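HomeIce HockeyOpinion

Let the players dress themselves, for heaven's sake

By Felicja Tomaszewski
May 14, 2021

I have been going to Bamlow home games for 12 seasons, and in all that time I've never once picked a player because of his tie. Yet here we are again, arguing over whether grown men should have to wear a suit to walk from a car park to a dressing room.

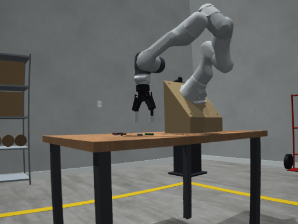
You'll have seen the letter by now. The club wants jackets and ties on every match day from July, pre-season included, with a fine for anyone who turns up in a tracksuit. Last season it was "smart casual", and the season before that it was whatever the coach happened to feel strongly about that week (hats, mostly). Now it's in writing and the fans' page has gone mad over it.

I'll admit I like a good suit. My dad wore one to games when I was small, with a scarf over the top, and he looked marvellous. And I do understand the argument, I really do. You dress for work, you feel ready for work. Maysoun Azar, who sits next to me and has done since we both had the cheap seats behind the goal, is all for it. She says that when the team came off the bus at Cudum in matching navy coats two winters ago, they looked like they meant it. They lost by three, but she's right, they did look the part!

What bothers me is who pays. This isn't the big league. Half our third line have day jobs, and one of the young defencemen was sharing a car to training with three others right up until Christmas. A suit that fits a hockey player is not a cheap thing. Have you seen the thighs on them? You can't just walk into a shop on the high street and pull one off the rail. I asked at the tailor's by the station, out of pure nosiness, and for two suits made to measure, with shirts, they wanted nearly 1,000 pounds. For a lad on a first contract that's a serious chunk of money, and the letter doesn't say a word about the club helping.

Then there's the bus. Our longest away trip is Ko, and if you've ever done it on the supporters' coach you'll know what your clothes look like at the other end. I did it once in linen trousers. Never again. So the players either sit bolt upright for hours in a tie, or they travel in comfy things and get changed in a lay-by so they can be properly dressed for the walk across the tarmac. It's a daft way to treat people who are about to be asked to skate flat out for an hour.

And the walk-in pictures, which I suspect are what this is all about – well, I love them. Everybody loves them. But the ones I remember are the odd ones. I remember our old goalie in that enormous yellow cardigan his nan knitted. I remember the Gukisier captain arriving in a fisherman's smock and wellies, and then getting a hat-trick against us, the swine. My nephew wanted a pair of wellies after that. He has never asked me for a navy blazer.

You get to know a team through that sort of thing. Once they're on the ice they're all helmets and padding, and from row M you're going by the numbers and the way they skate. The few seconds when they come through the door with a coffee and some terrible shirt are the only time you see what they're like. Put them all in the same grey suit and you may as well film the door.

Maysoun says I'm being soft and that standards slip if you let them. She may have a point about the flip-flops. I'd ban the flip-flops. I'd also keep the suits for the awards dinner and for funerals, and for the play-offs if the players want to do it – some years they have, off their own bat, and it looked lovely precisely because they'd chosen it.

If the club is dead set on this, though, then buy the clothes. Find a local tailor, stick their name on the boards by the penalty box, and get the boys measured up before the summer break. Or give everyone a decent club coat to go over whatever they like and call it done. I'd happily buy one of those myself if they do it in a ladies' fit, and Maysoun says she'd have one too, so that's two sold already.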